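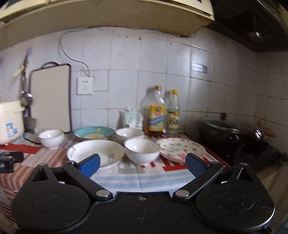
Hedmont 407 under-cabinet light: review

The Hedmont 407 is a linear LED fitting for the underside of kitchen wall cabinets. It plugs into an ordinary socket, so no electrician is needed. I bought one at full price in February and have run it every evening for 97 days. Before it I had an Odoi strip, the adhesive sort, and I will refer back to that where it matters.

What is in the box

The fitting, two steel clips, four screws, a power supply on a flying lead and a folded instruction sheet. The sheet covers the clips well and the wiring badly. The lead is long enough for most kitchens if the socket is directly below the cabinet. If the socket is off to one side, you will want the extension lead, sold separately.

Fitting

The clips are screwed up into the cabinet base and the light pushes into them. The screws supplied are too long for a thin base panel and would come through into the cupboard. I used shorter ones. Check the underside with a thumb first: chipboard that has been steamed for years goes soft near the cooker end, and a screw will not hold there. Moving the clip inwards by a hand's width solved it.

The cable is the weak point of any plug-in light. It has to come down the wall somewhere, and Hedmont supplies nothing to hold it. I ran mine along the back edge of the cabinet and then down a grout line with small adhesive clips. Two of the clips let go in the first week and were replaced with Akov ones, which have stayed put.

Light quality

Output is stated as 865 lumens. I have no means of checking that figure. Compared with the Odoi strip, the 407 is plainly brighter on the worktop and more even along its length. There are no visible dots, even reflected in polished stone. The diffuser is frosted and slightly recessed, so the source is hidden when standing.
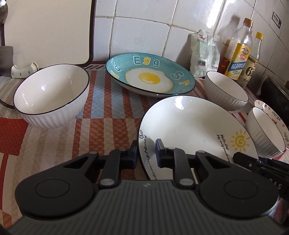
Glare off shiny surfaces is the main complaint people make about lights in this position, and the 407 only partly deals with it. Gloss tiles will show a bright patch directly behind the fitting whatever you do. Crockery is a fairer test. A white plate with a thin dark rim, propped at an angle, is the sort of thing that shows up a poor diffuser: the glaze picks up a hard line and the rim gets lost against it. Under the 407 the line is soft and the rim stays clear. Under the Odoi it was a row of points.

Dimming is by a touch pad at one end, with 5 levels. The lowest is still too bright for a night light. The pad works with damp fingers but not with floury ones -- wipe it and try again. The setting is kept when the light is switched off at the touch pad, and lost when it is switched off at the wall.

Heat and cleaning

The body is warm to the touch after an evening and no more than that. Grease wipes off the diffuser with washing-up liquid on a cloth. The gap between the diffuser and the end cap collects dirt and needs a cotton bud.

Alternatives

The Atum bar costs less and has a switch in place of the touch pad. Salamatu Tsikata lent me hers for a weekend. It is a sound light, slightly cooler in colour, with a faint buzz at the lower setting that I could hear with the extractor off. If you never dim, buy the Atum.

Verdict

Recommended, with shorter screws and better cable clips added to the order. One point off for the lost setting at the wall switch -- Hedmont says a revised power supply is planned but gives no date.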